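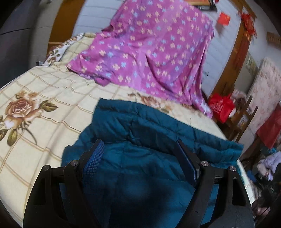

*teal padded jacket, on the bed*

Re: [skimlow-list] winter coat swap, what's going where

Quick one, on my way out the door. Answers below.

> Are we still doing the swap at the Grewal hall or did it move to
> Mukness Street? Also can somebody confirm if kids sizes are in
> this time, I have two bags and no idea where to take them. And
> is there a limit per household? Last January it was 15 and I
> thought that was too many, the rails were bare by noon.

Still Grewal. Mukness St was only ever a backup, the heating there is hopeless. Side door, not the front, the front sticks.

Kids sizes yes. Please please sort them before you bring them — age on a bit of masking tape is fine. Don't safety pin notes on, we had holes in things last time and someone was rightly upset.

Limit: I'd go lower too. We had 164 pieces on the rails last year, which sounds like a lot until people start taking armfuls. Would rather see a small limit till 2 pm and then a free for all. Reply if you hate that.

Other stuff —

Washing. Padded coats, wash cool, no softener, then dry low with a couple of tennis balls. Takes forever. If the filling is still clumpy it's not dry, give it another 20 minutes and check agian. Don't bring anything damp, it makes the whole rail smell.

Zippers. Test them. A stuck one can often be fixed with a pencil rubbed on the teeth. Totally broken ones go in the Gemis box by the kitchen, not on the rail, they get mended or cut up for parts.

No shoes this time. No room. Hats and gloves ok if theyre in pairs (the gloves I mean).

Hangers — we're short. Bring any you can spare, wire ones are no good for the heavy coats.

Drop off from 5 pm the night before. Doors at 10.

Will read replies tonight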